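4.2 Who leaves, and where they land

Our sample covers 300 departures from the boards of regional public agencies. We coded each one by the reason given in the official notice, a genre not known for its candor. By a wide margin the favorite reason was a wish to pursue other opportunities. In 28 cases the other opportunity was a paid post at an agency the same person had been overseeing until the previous week.

The Posamska water district supplies seven of these, a remarkable showing for a body that employs 120 people. Its charter bars sitting board members from taking staff jobs and says nothing at all about former ones. Members seem to have read it closely. The port authority at Ondico has a cooling-off rule, but the rule can be waived by the board, and the board has so far found every request persuasive. 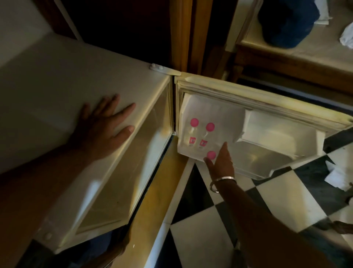 Figure 3. Refrigerator with its door open.

Timing matters too. Departures cluster in May, after budgets pass and before the new salary tables are posted. We first took this for a coding error and checked the notices again. The cluster stayed where it was. In Hou, where the tables are posted before the budget vote, the May bump disappears and a smaller one turns up in the fall.

Narnex is the odd case. The transit board there adopted a two-year ban on 14th December, to loud applause from its own members, and no one has left since. We cannot say whether the ban made the seats less attractive to quit or the members are simply waiting it out. Section 5 takes up the question with the salary data, which Narnex supplied on paper.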